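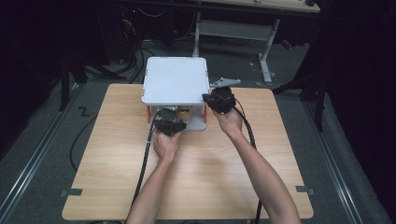
Wanted: one patient person to look after our hand-held grippers (and the cell they work in)

Hi! I'm Ayuba Opoku and I run the demonstration cell at Ofori, up on the second floor of the old Jerkport mill. The building went up in 1922 and the elevator feels like it did too, so bring decent shoes. We're hiring a cell technician, and I wanted to write this one myself because the last ad read like a parking ticket and we got four replies.

So, the job. People come in, pick up a pair of black hand-held grippers, one in each hand, and work through a task on a small wooden table. The one we're spending most of our time on right now is the white fixture with the flat lid and the orange-red posts, where you have to get one gripper in under the lid while the other one is up at the corner. It's fiddly. The recordings go to our arm group over at Illen, and they're only any good if the cell is in the same state every single time. Keeping it that way would be your job.

What you'd be doing most mornings:

- Checking both grippers before the first session at 8:30. Jaws, pads, screws, trigger feel. If one side is getting sloppy you pull it and swap in a spare from the shelf.
- Going over the cables. Each gripper has one, they get tugged on all day long, and the strain relief is what gives up first. You'll be re-terminating a lot of them. If you hate crimping, please don't apply, I mean that kindly.
- Putting the table back on its marks. There's tape on the carpet for it, and somebody's knee always wins by lunchtime.
- Looking after the fixtures. Lids work loose, posts get knocked, and a bracket that's bent a little will throw off a whole afternoon.
- Keeping the log, which we call Naltley (long story). It's a form with too many boxes. We're on entry 232 and I'd love for somebody else to write the next 300.

And then there's the cabling behind the cell. I'd like it labeled and tied up by the end of your first month or two, and I'll happily help - I made a good part of that mess.

You don't need a degree. I came here from fixing copiers, and Jailson Toledo, who you'd be sharing the bench with, used to do stage lighting. What I do need is someone who can solder neatly, can follow a wiring sketch that wasn't drawn very well, and will stop a session when something feels off, even if there's a visitor standing there checking the time. A bit of 3D printing would be great. Python is nice if you have it, but we can teach you the two scripts you'd need.

Hours are 8 to 4, with a late start if you've stayed on for an evening session the night before. It's a full-time spot, we'd like you to start in November, and there's a proper parental leave policy now, which I'm pretty pleased about. Pay depends on experience and we'll tell you the number on the first call, before you've taken time off for anything.

To apply, send me a page about something you kept running longer than it had any right to. A resume is fine too, but I'll read the page first. If we like each other on the phone we'll have you in for a paid half day: you'll do a gripper check with Jailson, fix a cable we've broken on purpose, and run the lid task yourself so you know what our operators are complaining about.

Questions are welcome, even the small ones. Call the Ofori front desk, ask for Ayuba, and let it ring - I'm usually under a desk.

Recent openings
Session host, evenings (Jerkport)
Fixture design intern
Arm maintenance technician (Illen)
Paid operators for two-handed tasks
Stockroom and shipping, part time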